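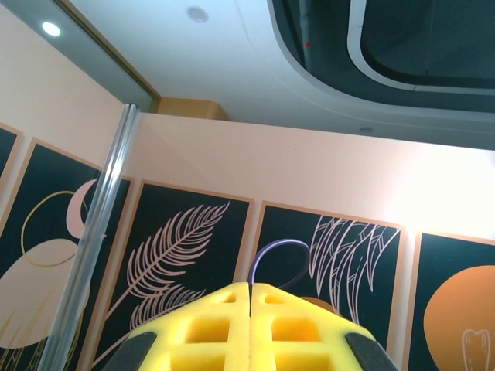
Matěj Šindelář told me over the phone that any nail hole in a wall counts as damage and comes out of the deposit. I can't find that in my lease. It says "normal wear and tear excepted" and has one line about not making alterations without written consent. Hanging pictures isn't mentioned anywhere.

I'm moving out of a one-bedroom in Watham at the end of September. The deposit is $1078. I've been here 2 years and the walls were already painted when I moved in, so I don't have the paint name. Should I fill the holes and paint over them, fill them and leave them, or not touch anything? I don't want to pay for a full repaint over some small nails.

Miroslava Lukáč
Posted 09/12/2022

Libor Šimek

It depends on your state, but small nail holes from hanging pictures are often treated as normal wear. Big screw holes, anchors and torn drywall usually are not. Look up your state's security deposit law. Many states make the landlord send an itemized list of deductions by a deadline.

Fill the small holes. Use lightweight spackle, press it in with a putty knife, scrape it flat, let it dry and sand it lightly. Don't smear it over a wide area or you'll have a patch bigger than the hole.

I would not paint unless you can match the color. A wrong color on a wall that isn't white shows up from across the room, and then they do have a reason to charge you for the whole wall. If you want to try, cut a piece the size of a quarter from behind an outlet cover and take it to a paint store. They can scan it. Ask for the same sheen too. Flat touch-up on an eggshell wall will show even if the color is right.

Take photos of every wall before you hand in the keys, and find your move-in checklist if you filled one out. Ask for the nail hole rule in writing. A phone call doesn't help either of you later.

Štěpánka Beneš

toothpaste works on white walls, wouldn't try it on a color. I left mine alone and they kept $74 for "wall repair" and I didn't fight it

Christos Mitsotakis-Vlachou

Agree with Libor on not painting. Also ask how old the paint is. Some landlords repaint between tenants anyway, and in some places they can't bill you full price for paint that was due to be redone. My last place dropped the charge when I asked for the date of the last paint job. Took 12 days to get an answer.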